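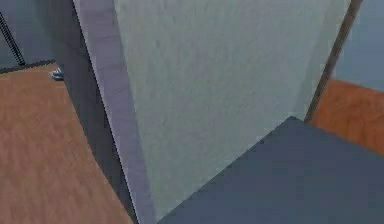 Pale grey-green panel with a lavender-grey edge. Computer-generated image.

Wilstead library to close for nine weeks

Thursday, June 24, 2021

Wilstead library will shut next month for repairs to its roof and heating, and is due to stay closed for nine weeks. The inside will be repainted and the old shelving in the main room replaced while the building is empty.

The last day for borrowing will be the Saturday before work starts. Loans that would fall due while the library is closed will be extended until after it reopens, and no fines will be charged on them. Readers do not need to ring or go online to have this done. Anyone who would prefer to return books during the closure can take them to the library in Pevesach, where they will be checked in as usual.

The book drop beside the front door will be locked, and people are asked not to leave books in the porch.

A small collection point will open in the side room of the Methodist hall on Station Road. It will run for two afternoons a week and will hold reserved items, large print books and talking books. There will be no browsing. Reservations can be made by phone or through the library website, and readers will be told when their items have arrived. The days and opening times will be put up on the library door before the closure begins.

The home delivery service will carry on without a break. Readers who already receive books at home will keep the same delivery day.

The roof has leaked over the local history section since the heavy rain in February, when several shelves had to be cleared and a ceiling tile came down overnight. The maps and parish papers kept there were moved to the upstairs office and were not damaged. A number of more recent books were too wet to keep and have been withdrawn from stock. Buckets have been in use on bad days ever since, and the corner by the back window has been roped off.

The building firm Akness has been given the work. It will strip and re-cover the flat section of the roof at the rear, replace the guttering on the car park side and take out the old boiler. Scaffolding will go up along the rear wall in the first week. The footpath between the library and the health centre will stay open, but the cycle rack will be out of use and the disabled parking bays will be moved to the front of the building.

Drivers are warned that part of the car park will be fenced off for materials. The recycling banks will stay where they are, though they may be hard to reach when deliveries are being made. Work on site will not begin before eight in the morning and there will be none on Sundays.

New shelves are being supplied by Huttunen. They are on wheels, so that the middle of the main room can be cleared for talks and for the children's holiday sessions. The present shelves are fixed to the floor, and events have had to be held in the entrance or moved elsewhere. The children's corner will stay at the front of the building but will be made larger, using the space now taken up by the old enquiry desk.

Staff will work from a smaller desk near the door. The self-service machines will be kept, and a second public printer will be added next to the computers. The price of printing and copying has not been changed.

There had been some concern that the new layout would mean fewer books. The library service said it expected to remove 500 titles from the open shelves, most of them reference works and older manuals that are rarely asked for. These will go into store at Pevesach and can be ordered from there free of charge. Local history, crime fiction and children's books will not be cut, it said.

The reading group, which normally meets in the main room, will use the café at the garden centre until the library is ready. The knitting group has decided to take a break for the summer. Baby rhyme time will be held outdoors on the recreation ground when the weather allows, and parents are advised to check on the morning. Places for all sessions are limited and must be booked under the present rules on numbers.

The summer reading scheme for children will go ahead. Packs can be picked up from the library until it shuts, and from the collection point after that. Children who finish the scheme before the library reopens will be able to collect their certificates from Pevesach, or wait and have them from Wilstead in the autumn.

Public computers will not be available in Wilstead during the work. People who need to get online for job applications or benefit claims can book a session at Pevesach. The bus between the two places runs every hour during the day, but there is no evening service.

Plans of the new layout are on show in the library entrance during opening hours until the closure. Comments can be left in the box on the desk or sent by email. The roof and heating work is already settled, but the library service said the position of the seating and the newspaper table could still be changed.

A reopening date will be announced once the roof has been finished and the new boiler tested.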